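About Iseo

Iseo was founded by two electronics engineers and has its workshop and offices at Vieira. We assemble and service electronic modules and computer equipment for schools, clinics and small firms. 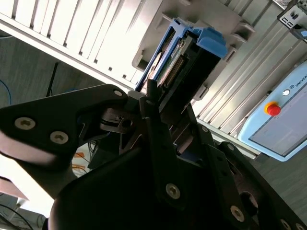
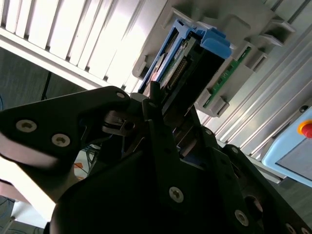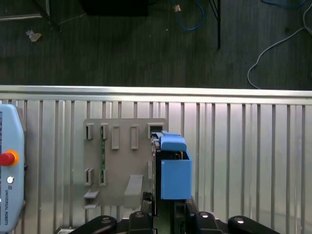
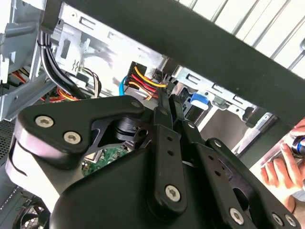
Work is carried out under written procedures, which are reviewed every March. Blue-framed units, circuit boards and internal cabling are handled at the bench, and each job receives a numbered record.

The company currently serves 109 customers under contract and employs 9 permanent staff. Our Deton service covers routine maintenance; Zileo covers repairs outside contract.

Enquiries may be made in writing to the Vieira office.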